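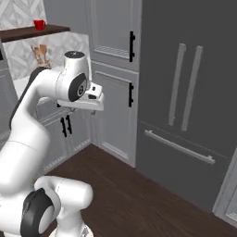 Sim kitchen, arm partway through a teleop demo, gripper empty

plunditz_arm
Started recording demos in the simulated kitchen in November. The task is to open the fridge. I drive the arm with a handheld controller and save each run. So far I have 20 demos and the trained policy still drifts up and stalls at the height of the top cupboards. Has anyone had better luck guiding the arm by hand?

Nonuvitz
How are you starting each run? If the gripper starts in the same place every time, the policy has no idea what to do once it's a bit off. Move the start pose.

plunditz_arm
Same start every time. I reset to home and go.

greywater17
That's your problem then. I'd throw out the lot and do 10 good ones from different spots.

Nonuvitz
Wouldn't throw them out. Keep them and add to them. Mine got better when I mixed old and new.

greywater17
Depends on the old ones. If he's pausing up high to look for the handle, the arm learns to pause up high. I had 2 runs like that in a small set and could see it in the result.

plunditz_arm
I do pause there. The fridge has two long upright handles close together and I stop to line up with the one I want. From behind the arm it's hard to judge depth.

Ağca
Add a second camera view for yourself while driving. Also pick one handle and stick to it. If half your demos go left and half go right you can end up aiming between them.

umetness_lab
On the hand guiding question – you can't grab an arm in sim, so you'd need a small leader arm on your desk that the sim one copies. I find it much smoother than a controller.

Ağca
Disagree on that. My wrist got tired and the demos got sloppy. The controller is fine once you turn the speed down.

umetness_lab
Fair enough. I do short sessions.

plunditz_arm
Checked the recordings. 17 go for the left handle, the rest go right. I'll redo those, trim the pauses and change the start pose. Will post the new numbers when it's trained.

Nonuvitz
Trim carefully. If you cut while the arm is still moving you get a jump in the joint positions.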